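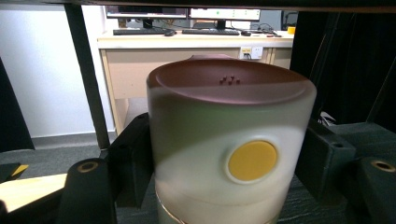
# Puvix hand gripper, finger set B: setup and upkeep

Reviewed May 9, 2023, after 32 hours of use on our shelf-picking cell. Firmware was left as shipped.

**Fit.** The fingers are matte dark gray blocks with a slightly textured finish. They press on a round body from both sides and leave the top clear, so a dished lid stays in view of the camera. Each finger took four minutes to mount. The Dillano driver supplied with the kit is too short for the rear screw; use a longer one.

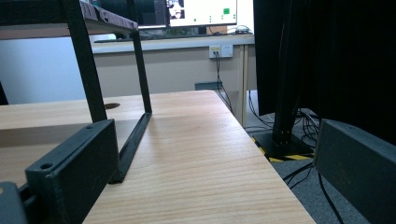
Zeroing is the weak part of the Puvix manual. It asks for a flat reference surface and then says nothing about what should be near it. We zero with the fingers open and nothing between them, over the bare stretch of wood beside the black shelf frame. The foot rail of that frame runs along the tabletop, and a finger lowered onto it will give a false height. Keep the tool on the open side of the rail and repeat the zero after every finger change.

Ye-seo Woo ran the repeatability check: 100 closures on a Riltimo gauge block, 7 outside the limit, all from one finger. Retightening its screw fixed the fault. The Nørgaard set we used before needed no such attention, but its pads cost more to replace. 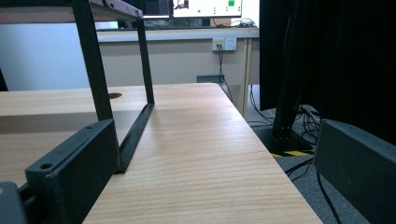
## Upkeep

- Wipe the inner faces daily with a dry cloth.
- Check the finger screws weekly. No torque value is printed in the manual.
- Replace a finger once its inner face is visibly worn.

Recommended for light, rounded parts. The manual needs a second edition.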